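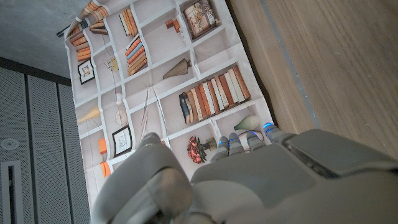
2 min read

Report on our visit to the open day at Gramard
Retno Ismail and Darmawan Sopacua, 07/02/2020

Our group visited the open day of Gramard as part of the automation course. We were 17 students, and we were divided in two groups. My group saw the hand demonstration first and the Loten packing line after lunch.

In the first demonstration a gray robotic hand worked at a large fabric sheet printed with a white bookcase. On the print there are books, small framed pictures and a vase with red-orange flowers. The fingertips have blue lights, so it was easy to follow each finger also from the back row.

The engineer explained that cloth is difficult for a robot – it folds, and the shape is never the same two times. I looked at the creases going across the shelves and I understood better why our own gripper project with Santoso motors had so many problems in November. We always tested with hard boxes.

Darmawan asked how many trials they record. The answer was 1,870 for cloth only, and 42 of them were made in the last week before the open day.

The packing line was faster but less interesting for me, and the hall was very loud. I could not write down all the explanation about the sensors – Darmawan has these notes and they are in part two.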